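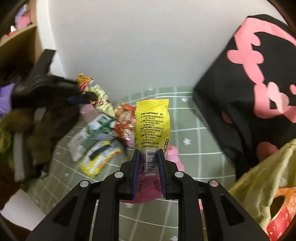
Back of a snack sachet, yellow at the top and pink at the foot, with the barcode panel between.

Lanterns on the Balen: planning a one-night street festival
Project report, Event Studies, second year
Group members: Takumi Hayashi, Chie Sakai, Yae Matsuda
Tutor: Kimie Imai
Submitted 22 April 2026

1. What we set out to do

Our brief was to plan and help run a small public event from first idea to final clear-up. We chose the winter lantern evening in Hirose, a one-night street festival held in December along the Balen, the old canal that runs behind the market. It has music, food stalls and a lantern walk at dusk, and all three of us had been as visitors. Getting to see it from the other side was brilliant!

The organisers gave us one stretch of towpath to look after, between the footbridge and Jander Square. We had 11 stalls, one small stage and the last part of the lantern walk. The budget for our stretch was £2,066, which sounded like a fortune until we priced the lighting.

2. The programme

Chie put together the stage bill. She wanted acts that people could enjoy for five minutes on their way past, so there were two choirs, a fiddle duo, a shadow puppet group and a drumming class from the college (they were so loud, and so good). Each slot was 20 minutes with a ten-minute changeover. The changeovers were too short. The second choir needed the whole stage cleared, and from then on we ran late until the puppets, who very kindly trimmed their set.

The lantern walk was Yae's part. We held two paper lantern workshops beforehand in the library and made 166 lanterns, most of them fish. If we ran it again we would buy thicker wire, as the tails droop when you carry them at any speed.

3. Lighting and power

The biggest single cost was hiring festoon lights and cable from Lolteck, at £899 for the night. Takumi drew the cable plan and redrew it four times. The towpath is narrow, so everything had to go overhead or along the wall, and the stalls using hot plates could not share a line with the stage. Mayu Hayashi, who did the lighting for last year's college play, checked the plan with us and spotted that we had left the footbridge steps in the dark. We moved one string of bulbs from the square to cover them, and it looked lovely over the water.

4. What visitors told us

We asked people to fill in a card at the Jander Square end. The lantern walk was the clear favourite. Several families wanted it to start earlier for younger children, and we agree. The main complaint was queues for food, which blocked the path near the bridge. We had put the three hot food stalls next to each other because of the power supply, and we should have asked for a second feed and split them up.

5. What we learned

Draw the queues on the site plan as well as the stalls. Print the running order in large type, because everyone reads it in the dark. Give performers one named person to find when they arrive. We had all three of us down as the contact, so the fiddle duo phoned each of us in turn.

We also learned how much we enjoy this. Standing on the footbridge when the first fish came round the bend was the best moment of the course so far, and Yae and Chie have already signed up to help with the next one.

Appendix A: site plan and cable plan
Appendix B: running order, planned and as performed
Appendix C: visitor card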